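El alerón

El anuncio decía "mejoras estéticas y algo de carácter", y yo, que a los cuarenta y tantos andaba escaso de ambas cosas, llamé desde el aparcamiento del trabajo. Me contestó una voz que pronunciaba la palabra "difusor" como otros pronuncian el nombre de una ermita.

Mi coche era un Otunar 900, modelo familiar, color topo. El concesionario lo llamaba "bruma atlántica". En catorce años no había atraído una sola mirada, salvo la del perito del seguro, y aun esa fue breve. Tenía 90 caballos sobre el papel y, en las cuestas, la disposición de una tortuga a la que le hubieran dado una mala noticia.

El taller se llamaba Sindberg y ocupaba una nave detrás de un almacén de azulejos. En la pared colgaba un póster del Oder, un deportivo del que se fabricaron 61 unidades y del que todo el mundo en la nave hablaba con la familiaridad de quien ha cenado en su casa. Me enseñaron el catálogo. El kit Olszewski constaba de faldones, paragolpes nuevo, aletas ensanchadas y un alerón trasero que en la fotografía parecía un banco de parque.

— ¿Y para qué sirve exactamente? — pregunté.

— Carga aerodinámica. A partir de 200 por hora se nota una barbaridad.

Le expliqué al del mostrador que mi coche, a 130, empezaba a oler. Asintió con mucha comprensión y me apuntó también las llantas.

El kit costaba 485 euros, sin pintar. Pintarlo costaba 900, cifra que me pareció un homenaje al modelo y que pagué con la tarjeta que en casa reservamos para los electrodomésticos. Durante una semana fui a la oficina en autobús. Por las noches practicaba ante el espejo del baño la cara de un hombre que conduce algo ensanchado.

Me lo devolvieron en octubre, a media tarde, con esa luz baja que favorece hasta a los contenedores. Hay que reconocerlo: imponía. Por delante parecía a punto de embestir a alguien y por detrás parecía haberlo hecho ya. Di dos vueltas a su alrededor, firmé unos papeles sin leerlos y salí a la avenida con el codo en la ventanilla.

El primer resalto me quitó medio faldón. Lo oí irse, un ruido de persiana, y por el retrovisor no vi nada, puesto que el alerón tapaba la luna trasera casi entera. El segundo resalto se ocupó del otro medio y devolvió al conjunto cierta simetría. En el semáforo del mercado se paró a mi lado un chaval en moto, miró el coche de punta a punta y levantó el pulgar. No supe interpretarlo. Llevo desde entonces dándole vueltas.

El problema serio fue el garaje. Nuestra rampa la diseñó alguien que desconfiaba de los coches, y el paragolpes nuevo llegaba a todas partes medio segundo antes que yo. Probé de frente, en diagonal y marcha atrás, esta última guiándome por el oído. A las nueve menos cuarto dejé el Otunar en la calle, debajo de una farola, y subí andando.

En casa me preguntaron qué tal había quedado. Dije que muy bien, que tenía mucha más presencia. Me preguntaron por qué llevaba un faldón debajo del brazo.
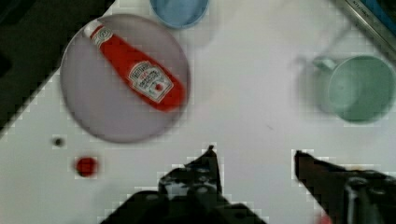 Cené sin defenderme demasiado. Después bajé otra vez, con la excusa de la basura, y lo encontré donde lo había dejado, enorme, mordido por abajo, con un gato dormido encima del alerón. Carga aerodinámica, pensé. Me senté dentro, encendí la radio y procuré no despertarlo.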